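On the Covering of Work Tables

It is some time since I last wrote on the subject of furnishings, and several readers have asked for my considered view on fabric table coverings in shared workrooms.
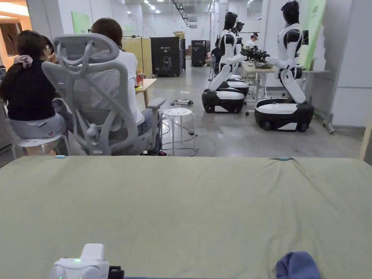
My position on the matter has changed. For many years I maintained that a work table ought to be left bare and wiped down at the close of each day, and I said as much to Siiri Pitkänen when we fitted out the first room at Barkombridge. I now prefer a covered surface wherever small articles are to be handled, folded or set down repeatedly. The sage green chosen for the large table is, in my judgement, the correct colour: it is restful under artificial light, and a dark article such as the crumpled navy cloth at the near corner can be found on it at a glance. White was trialled previously and showed every mark by the middle of the afternoon. A charcoal covering, favoured by Ming-te Tseng, concealed the marks and a good many other things besides, including a pair of scissors belonging to me.

The principal objection to fabric is that it moves. Soft creases gather towards the far edge, and no amount of smoothing by hand will keep them away for the whole of a working day. I would recommend the following practice to any reader who intends to adopt a covering of this kind. Cut the fabric with a generous allowance on all four sides. Wash it once before fitting. Draw it from the centre outwards, and fasten the long sides before the short ones. Pressing should be done off the table with a cool iron.

On the question of expense, the fabric was ordered through Lecomte in August and came to 623 dollars for the full bolt, from which two coverings and a number of small cloths were obtained. A replacement tabletop had been quoted at almost 2000 dollars. Oi-ling Huang has kept the remainder of the bolt, labelled, on the upper shelf of the linen cupboard, and enquiries concerning it should be directed to her.

Seating is a related matter on which opinions differ. I remain in favour of the round white stool for short tasks, as it may be moved with one hand and takes up very little of the floor. For longer periods at a desk, a chair with a tall mesh backrest and a headrest is to be preferred. Jummai Okeke holds that the stools are adequate for all purposes. She is considerably younger than I am.

I have been asked whether the same fabric would be suitable for a kitchen table. I have not tried it and would hesitate to do so. I expect to write next on the storage of ironing boards, with measurements.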